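Overview Files Versions Issues Licence

# Prustbridge two-arm gripper comparison

README, last changed 2022-11-17

These are the logs from a comparison of two sets of gripper fingers, the Voveo and the Clolow, on the same pair of small arms. We started it because the Clolow fingers were sold to us as "better at everything", and we wanted to see a number. There are 595 episodes in this release. Please read the caveats before quoting any of them.

## Contents

- `episodes/` joint positions, gripper commands and video, one folder per episode
- `labels.csv` outcome, finger set, operator code
- `rejected/` 105 episodes dropped for controller faults, kept so you can check our judgement

## What we think it shows

Less than we hoped. Clolow does better on soft goods. On boxes the gap is small enough that operator practice could explain all of it, and the Clolow runs were recorded second. We did not shuffle the order. We should have.

The 7 operators were not equally good, and two of them did most of the box work. Splitting the results by operator leaves very little to argue over.

## Two-handed tasks

Carrying a box between both arms and putting it in a cloth bag was meant to be the hard test of grip.

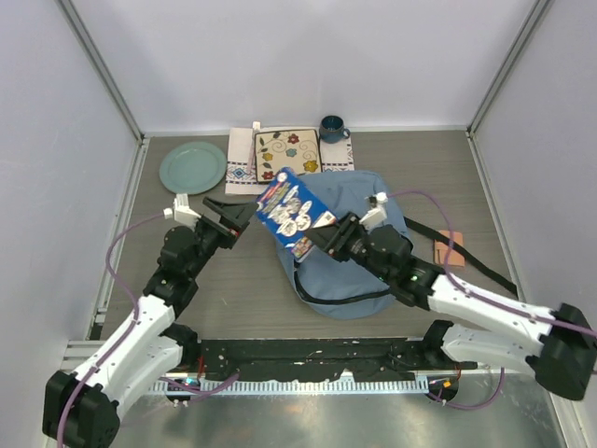
Most of the failures we labelled "slip" look, on a second viewing, like the arms disagreeing over where the box should go. That is a controller problem, and swapping fingers won't cure it. The Kalniņš controller was used throughout with its default gains, so treat "slip" as a loose label.

## Known faults

Gripper force is worked out from motor current and has never been checked against a gauge. Timestamps jump in episode 3075 (numbering has gaps). Don't use it for timing.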